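About Uler

Uler writes planning software for robot arms. We do not make arms, grippers or the little carts they arrive on, and we have been asked to stop offering opinions about the carts.

The company started in Coltbridge in February, in a room above a shop that sold curtain rails. Velimir Vlachou had spent years tuning motion planners for factories, where every part sits where the drawing says it sits. Then he tried the same planner on a bedroom. It spent 200 seconds thinking and proposed going through the headboard.

Our main product, Kostiuk, is what came of that. It takes a rough idea of where things are, works out a path for the arm, and keeps checking the path while the arm is moving. If the world has changed, it plans again. If it can't find a decent way in, it stops and says so in a plain sentence you can read without calling us. Early versions said "ERR 2" and we got a lot of calls.

Numthorpe is our simulator. It holds 1,177 household scenes, most of them bedrooms and kitchens, a few of them sheds after a slow winter. Every change to Kostiuk has to get through the full set before it goes to a customer. Beds get more than their share of the work. Blankets fold, edges sag, and a thin object lying on cloth is a rude thing to ask a depth estimate to find. Our engineers now have views on bedding that they did not have when we hired them.

We sell to labs and to companies building home robots. You get the planner, the scene set, and the tools we use to replay a run and argue over which module was at fault (it is usually perception, according to planning). Support comes from the two people who wrote the part you are having trouble with. They are friendlier in the afternoon.

We still work in Coltbridge, now on the ground floor, and visitors are welcome if they write first. Please bring your own opinions about carts – ours are used up.

Page last updated 13 Oct 2020

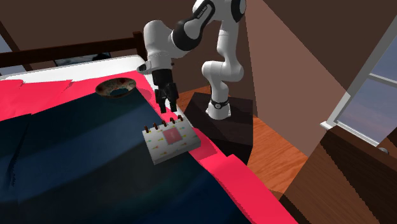 A bedroom scene in simulation, with the gripper over the bed near a spiral notebook.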